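Speaker notes: The Simple Phone Cure
Skunumcombe Library evening talks, May 28, 2018

Opening

Thank the library. Check that the back row can hear. Ask who has thought about swapping their smartphone for a basic one. Then ask who did it and is still doing it. Wait, and don't fill the silence.

Say up front that I have nothing against basic phones. I own one. My problem is with what gets promised along with them: better sleep, more reading, a calmer house, children who talk at dinner. That's a lot to ask of something that makes calls.

Where the promise comes from

Most people I've asked heard it first from someone who was selling something. The Jasell newsletter has run the same story four times now with different families in it. Smartphone goes in a drawer, basic phone comes out, everybody takes up baking. Every story ends in week two. I would like to read one from month seven.

The number that gets passed around is 78 percent of switchers "feeling more present." It comes from a survey put out by the Prarnenia people, who run the paid retreats. 900 people filled it in. They were all on the mailing list. They were asked right after finishing the retreat, with lunch still on the table. (Pause here.) I wrote and asked how many had gone back to their old phone by the end of the year. The reply was polite and had no number in it.

I'm not accusing them of lying. I think those people did feel better. I also feel better after a weekend with good food and no dishes.
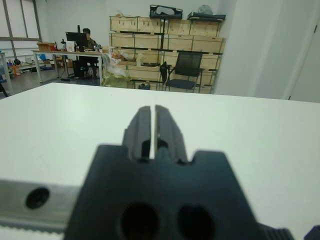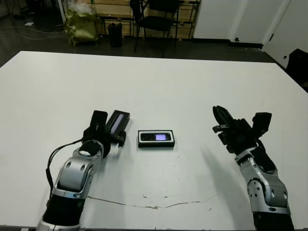

What you get when you buy a basic phone is mostly a change in how annoying things are. Typing is slow, so you send fewer messages. Maps are bad or missing, so you print directions or get lost. I'll grant that this is worth something. Look at the phone in the second picture, lying on its side in its box: a small screen, a keypad, and that's what your thumbs have to work with. You won't lose an evening scrolling on it. Whether you'll spend that evening reading a novel is another question, and I haven't seen anyone answer it with more than a story about a cousin.

What happened when we tried it

Keep this part short, they always want it longer.

The Majumder Center ran a swap month last year. People handed in their smartphones at the desk and borrowed a basic phone. I helped with the forms. What I saw, for what it's worth:

The first week was hard and people were proud of it.
The second week they had found the family tablet.
By the third week several were borrowing a spouse's phone for the bank, the bus times and the school notices, and the spouse was getting tired of it.
A few loved it and kept going. They were mostly people who hadn't used their smartphone much to begin with.

No control group, no follow-up, and I was the one reading the forms — so please trust this exactly as far as you trust the newsletter.

The cost

The retreat version runs to 600 dollars with the phone included. Add the longer course and a year of "coaching calls" and you're at 3,030 dollars. Read that one twice. A drawer is free. So is turning off notifications, which I notice takes up half a page in their own handbook.

If someone brings up the kids: I don't know. The studies people send me measure very different things and then get quoted as if they agreed. Say that plainly and move on.

What I'd try first

Charge the phone in the kitchen for a month. Write down, on paper, what time you went to bed. Do the writing for a couple of weeks before you change anything, or you'll have nothing to compare it with and you'll end up telling a story like everyone else.

If it works, fine, and if you still want the basic phone after that, buy a cheap one and keep the receipt.

Questions

Likely: "But it worked for me." Answer: I believe you. Ask how long ago, and what else changed that month. Be nice about it.

Likely: which model do I recommend. I don't. Point to the handout table by the door and remind them the library closes at nine.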